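Inspection of the dye room and yarn store, Brekcombe Fibre Workshop
Carried out in March by Cinzia Rinaldi, with Adelmo Longo attending for the dye room
Inspection reference: 1543

Each item is marked **Satisfactory**, **Action required** or **Not inspected**. Comments are those of the inspecting officer unless initialled otherwise. Items carried over from the previous inspection are marked (C).

## 1. Storage of dyes and assistants

- [x] Acid dye powders kept in closed, labelled tubs - **Satisfactory**
- [x] Powders stored below shoulder height - **Satisfactory**
- [ ] Safety data sheets held for every product in stock (C) - **Action required**
- [x] Citric acid and vinegar kept apart from bleach and other cleaning products - **Satisfactory**

Comment: Sheets were produced for the whole of the Etim range. The sheet for the Rumero levelling agent is an earlier issue and must be replaced. Two tubs of navy had been relabelled by hand in pencil. Pencil is not acceptable on dye tubs, as it rubs away with handling, and the labels are to be redone in permanent ink.
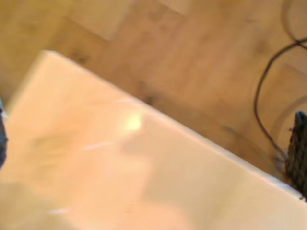
The key to the dye cupboard was held by the duty technician, as the workshop rules require. The spare was signed for in the office.

## 2. Weighing and mixing

- [x] Dust masks available at the weighing bench, in date - **Satisfactory**
- [x] Damp paper laid down before powders are opened - **Satisfactory**
- [ ] Scales checked against the test weight - **Action required**
- [x] Spoons and jugs marked for dye use only - **Satisfactory**

Comment: The 100 g test weight was present but the record of checks had not been filled in since December. A.L. states that the scales were checked before each class and that the sheet was not to hand. The record is to be kept with the scales from now on.

## 3. Dye baths and hot work

- [x] Lids and handles secure on all pans - **Satisfactory**
- [x] Heatproof gloves in sound condition - **Satisfactory**
- [x] Extractor running before baths are brought up to heat - **Satisfactory**
- [ ] Floor around the sinks free of standing water (C) - **Action required**
- [x] Thermometers intact - **Satisfactory**

Comment: Water had collected at the left-hand sink, as noted last time. The mat placed there has lifted at one corner and is itself a trip hazard. It is to be removed, and the waste pipe looked at by a plumber before the spring classes begin. Silk baths are to be kept below a simmer in line with the workshop's dyeing notes - this is chiefly a matter of quality, but it also reduces steam in a small room.

## 4. Winding and skeining equipment

- [x] Guard fitted to the Bamoron cone winder - **Satisfactory**
- [x] Stop switch tested by the inspecting officer - **Satisfactory**
- [x] Notice on long hair, scarves and loose sleeves displayed - **Satisfactory**
- [ ] Skein winder clamped firmly to the bench - **Action required**

Comment: The clamp on the skein winder slips under load when heavier yarns are wound. It is not to be used for anything thicker than double knitting until a new clamp has been fitted.
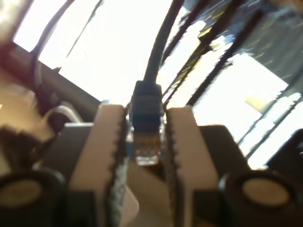

A.L. asks that the hand-cranked ball winders be added to this section at the next inspection. Agreed.

## 5. Yarn store

- [x] Shelving fixed to the wall - **Satisfactory**
- [x] Heavier cones on the lower shelves - **Satisfactory**
- [x] Step stool sound, with rubber feet in place - **Satisfactory**
- [ ] Moth traps replaced - **Action required**
- [x] Walkway kept clear to the rear door - **Satisfactory**

Comment: No moth damage was found in the silk or wool stock. The traps are past their replacement month. Bay 11 is over-filled, and cones had been placed on top of the unit. These are to be moved to Bay 23, where there is room.

## 6. Fire and first aid

- [x] Extinguishers in place and within service date - **Satisfactory**
- [x] Eyewash bottles sealed and in date - **Satisfactory**
- [x] Burns dressings stocked - **Satisfactory**
- [ ] Alarm call point in the yarn store - **Not inspected**

Comment: The call point will be tested with the rest of the building in April.

## Actions and persons responsible

| Item | Action | Responsible |
|---|---|---|
| 1 | Replace Rumero data sheet; relabel navy tubs | A. Longo |
| 2 | Restart record of scale checks | A. Longo |
| 3 | Remove mat; arrange plumber | C. Rinaldi |
| 4 | Fit new clamp to skein winder | A. Longo |
| 5 | Replace moth traps; clear top of Bay 11 | A. Longo |
| 6 | Test call point | C. Rinaldi |

The dye room may remain in use while these actions are carried out, subject to the limit placed on the skein winder under section 4. Completed actions are to be initialled on the office copy.

Signed: C. Rinaldi, A. Longo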